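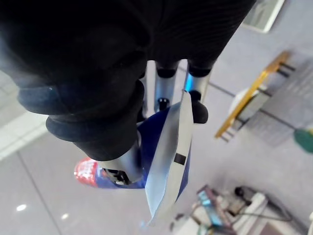

Show me your guest bathroom counter – what do you leave out?

Posted by rultberg_lane, May 8, 2020

Okay, bathroom people, I need you. We finally got the vanity in the downstairs bath and I am so happy with it that I keep walking in there for no reason. Gray-beige stone top with the soft veining, dark charcoal cabinet, rectangular sink set in from underneath so I can wipe crumbs of dried toothpaste straight into it. The faucet is the tall matte black one from Kestard and I love it more than I should love a faucet.

Now I have to decide what lives on the counter. My rule upstairs is nothing out, ever, but with guests I feel like they should be able to find a toothbrush without opening things. I had a whole bag of supplies to sort through and it was a great afternoon. What stays and what goes?

sulora_fan
Ooh, congratulations! I say cup, toothbrush, toothpaste, one nice soap, done. Everything else goes in the cabinet. I did my mother's bathroom this way last November and she hasn't put one extra thing on that counter, and this is a woman who owned 27 little bottles of hotel shampoo (we counted them into a shoebox, it was a fun day).

tilegrump
I'd leave the toothpaste in the cabinet. A tube lying on stone always leaks a little, and then you've got that crusty ring. Some stones will etch too, depending on what's in the paste and what sealer you used.

rultberg_lane
@tilegrump It's sealed! Two coats, and I let the second one sit overnight. But I hear you on the ring.
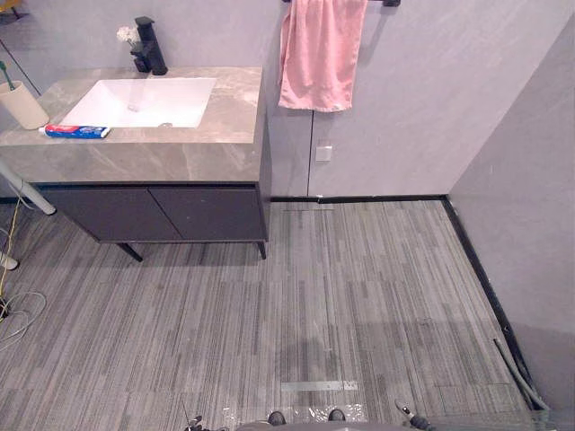

So my current setup is the beige cup over on the left with the toothbrush in it, toothpaste lying flat along the front of the sink, and a few white flowers tucked in behind the faucet. Pink towel on the black bar to the right. I went back and forth on pink, because everything else is gray or charcoal or black, and then I hung it up and laughed out loud. It's so cheerful! The room needed one thing that wasn't being serious.

sulora_fan
The pink is perfect. Don't let anyone talk you into gray towels.

tilegrump
I was going to suggest gray towels.

mopbucket40
Hi, I clean rentals for a living, so I'm going to be the boring one. Flowers behind the faucet will be the first thing that annoys you. Water collects back there and you can't get a cloth in without moving them. Put them at the end of the counter. Same with the toothpaste, move it off the front edge. I have picked up more toothpaste tubes off bathroom floors than I care to say.

Love the legs though! A vanity you can get a mop under is a gift. The boxy ones that sit flat on the floor always end up with a gray line of fuzz along the bottom.

rultberg_lane
Yes, the legs!! That was the one thing I wouldn't budge on. The Leinonen showroom had the same size in a flat base for less, and I still paid the $194 extra for the raised one. Zero regrets. The dark doors have no handles either, so there's nothing to catch a hip on.

quietcorner
Jumping in with a question – is that carpet tile? In a bathroom? I'm not judging, I'm curious how it holds up. We had carpet in ours in the old house and I still think about the smell.

rultberg_lane
Carpet tile, yep, gray stripe. It's squares, so if one gets gross I pull it up and drop in a spare. I kept 2 boxes back. And it's so nice on bare feet first thing in the morning.

tilegrump
With that name I'm obliged to say: tile. Real tile. Near a sink, squares or no squares, water gets down in the seams.

mopbucket40
I'm with tilegrump on this one, sorry. At least put a mat down in front of the sink and lift a square now and then to check underneath.

quietcorner
See, now I kind of want the squares. More than 40 of our floor tiles are cracked and I'm tired of looking at them.

rultberg_lane
Mat is going on the list. Here's where I've landed: cup stays, toothbrush stays, toothpaste goes in the cup bristle-side neighbor and all, flowers move to the end of the counter. Towel stays pink. Next up is sorting the cabinet itself, and I'm leaning toward one bin for spare soap and paste and one for cleaning stuff. Does anyone use those stacking bins from Sulora? Do they slide all right, or do they stick when they're full?

sulora_fan
Guess who has nine of them. They slide great as long as you don't put the heavy bottles up top. Get the shallow size for the paste and soap!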